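Minutes of the Residents' House Meeting
Hurner House, second floor common room
Held on 25 April 2026, after breakfast
Minutes written by: Fongchan Kaewmanee

1. Opening and last minutes
The meeting was opened at the usual time. The minutes of the February meeting were read and accepted with one correction: the broken lamp was on the stairs to the laundry and not in the laundry itself. The lamp is repaired now.

2. Shared washroom, second floor
Most of the time went to this point. The glass shelf above the sinks was taken down because one holder is loose in the wall, and until the new shelf comes the residents have no good place for their washing things. Several people carry everything back and forth from their rooms. Two residents said they find other people's toothpaste on the edge of the sink in the morning, and it leaves marks that are hard to remove.

It was proposed to use the light wooden table as a washstand next to the door, so that cups and tubes can stand there in the morning and in the evening. The wood was discussed for some time.

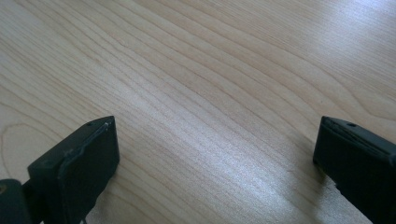 The first worry was water. A wooden top does not like to stand under wet cups every day, and the older residents remember the bench in the bathhouse, which became black at one end. It was answered that this top has a smooth and slightly shiny surface, with the light reflecting on it, so perhaps there is lacquer on it already, but no one could say this for sure. Rungrueang, the furniture shop, will be asked by telephone. If they recommend an extra coat of oil, the house will buy the Vomora oil, one can, at the price of 49. It was also asked to put no hot things on the table, for example hair irons.

Decision: the table goes to the washroom for a trial until the new shelf is mounted. Cups must have a small tray or cloth under them. Agreed by all present, with one person abstaining.

3. What may stay on the table
The list was made shorter than in the first proposal. Each resident may leave one cup, one toothbrush and one tube of toothpaste. The brush should stand in the cup with the head up. Tubes must be closed. Shampoo, razors and medicine go back to the room after use. A resident from the end of the hall asked if electric toothbrushes can stay, and it was decided that they can, but the chargers cannot - there is only one socket and it is needed for the cleaning machine.

Names should be written on the bottom of the cup and on the tube with a waterproof pen. The pen will hang on a string by the mirror.
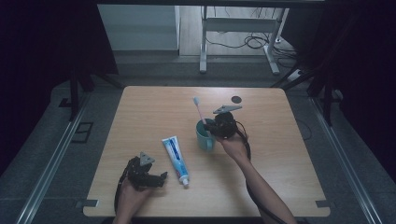 What happens with a cup that has no name on it?
It stays on the table for one week, and then it is put in the box under the stairs. The owner can take it from the box at any time, and the box is emptied when it is full.

4. Cleaning
The table will be wiped every evening by the person who has the washroom week. All cups are lifted for this, also the ones with names. Only a damp cloth and mild soap should be used. The strong cleaner from Grornero is for the tiles and the sinks, and it must not come on the wood. The bottle will be moved to the lower cupboard so that it is not taken by mistake.

The cleaning plan for the next weeks hangs on the board. Rooms who want to exchange their week should write it on the plan themselves and not only tell each other.

5. Money
The house box contains 215. The new shelf with two holders costs 177, delivery included. It was noted that this together with the oil is more than the box has, so the oil will wait until Rungrueang has answered. If it is necessary, the residents will be asked for a small extra amount. A separate 55 is kept for light bulbs and is not touched.

6. Other points
The window in the washroom should be open after showers, also when it is cold outside. The hook on the inside of the door is too high for some residents, and a second one will be put lower. The question about quiet hours on Sunday was moved to the next meeting.

Tasks
Call to Rungrueang: F. Kaewmanee
Order of the shelf: F. Kaewmanee
Pen, string and second hook: room at the end of the hall

The meeting was closed before lunch. The next date will be written on the board.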